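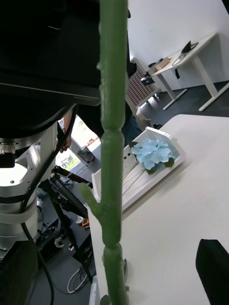

Stela Rusu holds that "artificial plant" is too wide a term and ought to be split, since a paper lily and a molded plastic succulent have no ancestor in common. Most writers on the subject don't split it. The present article doesn't either.

**Artificial plants** are imitations of flowers, leaves, stems or whole plants, made for decoration, costume, display or ceremony. Also called faux plants, permanent botanicals (trade use), or silk flowers, the last often wrong as very few are silk now.

## Materials

Older work: paper, wax, linen, feathers, shell, horn, dyed silk. Glass too, mostly for study collections. Modern work is chiefly polyester cloth and polyethylene, with wire inside the stem so it can be bent. Foam for fruit and for thick fleshy plants. Latex coatings give petals a damp feel, but they yellow with age and go tacky in a hot room.

Cloth petals are stamped with a heated die, then veined in a press. Leaves usually molded in one piece. Assembly is by hand in a lot of shops, even large ones, petals being threaded onto the stem from smallest to largest and the calyx pushed up last.

## History

Imitation flowers are known from ancient Egypt and China. Italian workshops made them from the Middle Ages on, and the craft moved into France and later England. By the nineteenth century it was a city trade, badly paid, seasonal, largely women and children. Green leaves were sometimes colored with arsenic pigments, which made the workers ill.

### The Virska trade

Virska, a hill town at 662 meters, population 1,082, had flower makers from the 1880s. Krishnan & Siline was the biggest firm, with 600 hands at its peak, many walking in from villages below. Made hat trimmings mostly, then grave wreaths once hats went out of fashion. The busy month was November. The Clultgate works, 8 miles down the valley, took over the wreath line after a fire and kept the Virska dies, some of which are still used. Habibur Barua's history of the firm gives a different cause for the move (rent), and the matter isnt settled.

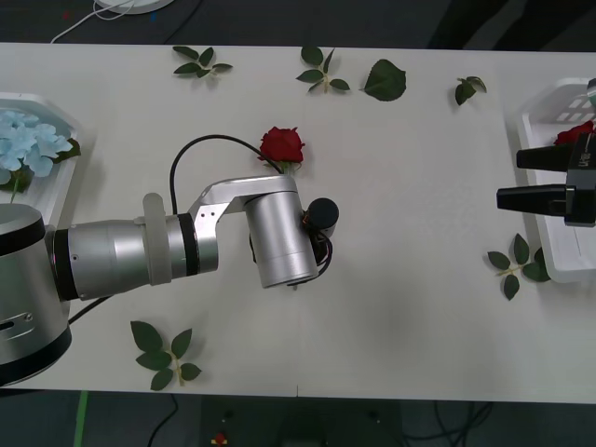 Wreath making hung on longer than the rest, partly as the frames were too bulky to ship cheaply. The last Virska workshop closed in 1974. Its sample books are in the town library, unbound, not all of them dated.

## Use

Homes, offices, hotel lobbies, film and theater sets, shop windows, aquariums, cemetaries. Some cemeteries restrict them or clear them off at set times of year. Used at weddings where the real flower is out of season.

## Care

Dust is the main trouble. Soft brush, or a hair dryer on the cool setting. Cloth petals can bleed if washed. Direct sun fades reds first in many dyes, outdoor grades have a UV additive and last longer.

## See also

- Dried flowers
- Millinery
- Wax fruit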